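Notebook, April, teleop bench

Bit of a slog this morning! Mircea Roman drove the leader arm and I did resets, and we got 33 demos of the fruit task before the wrist started lagging. Binned 9 (my resets, mostly). Layout we're using has the cucumber, banana and pepper in a column, apple in the steel bowl, green plate left empty:
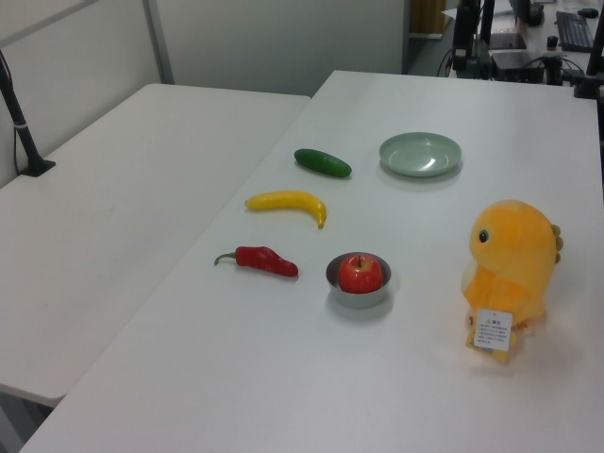
After lunch
Recalibrated the wrist, much smoother. Aiming for 80 by tomorrow. Mircea wants slower grasps on the banana, fair enough.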